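July 30, 2025 – bench notes, valve rig

Coil life test stopped at 2,000 cycles, which is where it was meant to stop back in January. I will not be taking questions on the schedule.

Summary for Heriberto, who will skip to the numbers anyway: the Giraldo coils pull in cleanly at rated voltage and get vague about it once warm. Worst one needed 14 tries before it would seat at the low setting. The Pendum coils ran hotter, 42 C at the case after 3 hours, but they seated every time. I had money on Giraldo. It was lunch money, and it's gone.

The Zotbridge supply drifts. I blamed the coils for most of a morning, swapped leads, swapped coils, swore at the coils, then put the meter on the output and apologized to the coils. It now wears a piece of tape that says NO. Please leave the tape on.

Skonport still owes us the revised drawing. Their last one has the plunger travel dimensioned to a surface that doesn't exist on the part. I measured to the nearest thing that does and wrote that in the margin.

Still to do: repeat the low setting with a supply that means it. Check whether the return spring is the real culprit – Heriberto thinks so and has been unbearable about it. Loose coils need labels before anything gets mixed up again. 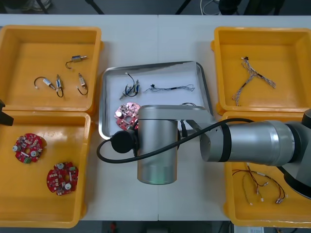 Also need to order more ring terminals. The drawer marked ring terminals has fuses in it. The one marked fuses has a sandwich bag of washers and a key.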